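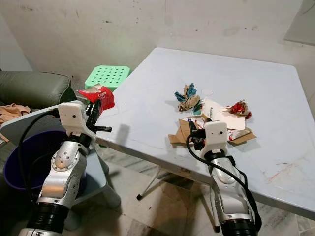 ## Tisch abräumen mit zwei Armen: Kleinmüll in den Eimer

Die Aufgabe klingt trivial: Verpackungsreste vom Tisch greifen, über den Eimer fahren, loslassen. Für einen Menschen ist das eine Sache von Sekunden, für zwei Arme mit Parallelgreifern eine brauchbare Messlatte. Die Anleitung gilt für Treko 6 mit dem Greifmodul Casta, Stand 28. Oktober 2020.

### Voraussetzungen

- beide Arme kalibriert, Kopf- und Handgelenkkamera synchron
- Tisch mit heller, matter Platte, beide Greifer erreichen die Mitte
- Eimer seitlich vom Tisch, Öffnung frei
- gemischter Abfall: Folie, Papier, Pappe

Bei Glanzfolie ohne festes Licht arbeiten ist möglich, kostet aber Greifversuche.

### Ablauf

1. Abfall als lockeren Haufen in die Tischmitte legen. Überlappungen sind erwünscht.
2. In Casta das Profil `weich` laden und die Schließkraft auf 16 % setzen. Zerknüllte Verpackungen geben nach, die Kraftschwelle löst sonst zu spät aus.
3. Oberstes Teil wählen. Die Kopfkamera liefert nur die grobe Position, ab dort übernimmt die Handgelenkkamera.
4. Greifer offen anfahren und erst über dem Teil absenken.
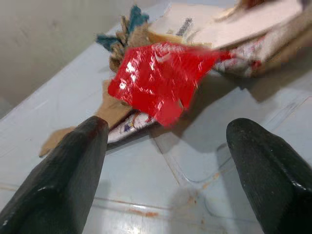
*Anfahrt aus Sicht der Handgelenkkamera, Finger noch geöffnet.*

5. Schließen, anheben, Griff prüfen. Hängt ein zweites Teil mit daran, trotzdem weiterfahren.
6. Über den Eimer fahren und öffnen. Der andere Arm darf währenddessen im Haufen arbeiten – die Sperrzone zwischen den Unterarmen bleibt aktiv.
7. Ab Schritt 3 wiederholen.

### Typische Fehler

**Flache Pappe.** Die Finger rutschen über die Kante. Teil mit einem Finger anschieben, bis eine Ecke absteht.

**Flecken auf der Platte.** Werden als Objekt erkannt. Mindesthöhe in der Segmentierung anheben.

**Durchsichtige Teile.** Tiefenwerte fehlen oft ganz. Bisher nur über die Randkontur lösbar.

### Stand der Dinge

Unser Lauf in Hasturport umfasste 3.127 Griffe. Papier und Folie sind machbar, flache und transparente Teile bleiben schwierig. Unbeaufsichtigt würden wir das im Haushalt noch nicht laufen lassen. Für den Wiedereinstieg nach einem Abbruch siehe die Seite zu Poduval.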